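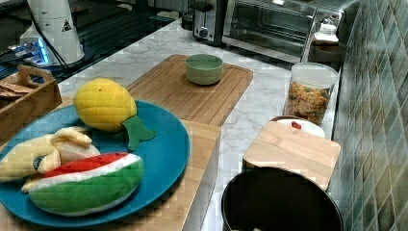
About Foltance

Most toy companies will tell you that pretend food teaches children to eat their vegetables. We sell pretend food and we doubt it. A child who has peeled a plush banana all morning may still refuse the real one at lunch, and we have never seen a study that convinced us otherwise.

Foltance is a small shop for soft play food and the plates, bowls and boards that go with it. We opened in July with 2 shelves of stock. The list now runs to 647 items, and we turn down more than we take. If a supplier describes a stuffed pineapple as a "learning system," we ask what is learned. The answer is usually a color.
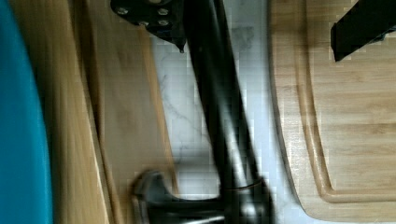 We don't have much patience for the word "natural" either. It gets stuck on anything with a grain, and it says little about how a board is finished or whether it can go in the sink. Wood turns up in a good many of our photos, this one included, and we make no claims for it beyond the way it looks and feels. Product pages list the material when the maker has told us what it is. When the maker gets vague, the page says so.

The Kilex range was added after a long argument over price. We still think the large plates cost too much. The Ross bowls are plainer and cheaper, and they're the ones we would buy first. 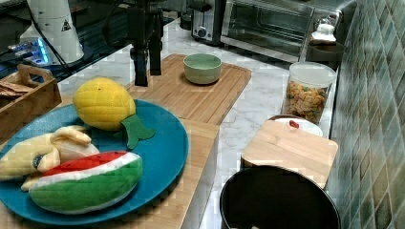
The same goes for sets. A 20-piece picnic sounds generous until you notice that half the pieces are slices of the same tomato. We sell fruit singly wherever the maker allows it, and we have asked Starard twice to split up its lunch box. So far, no luck.

Customer reviews go up as they come in, including the cranky ones. There are 845 of them at the moment. Read the two-star reviews first; we do. Orders and complaints go to the same inbox.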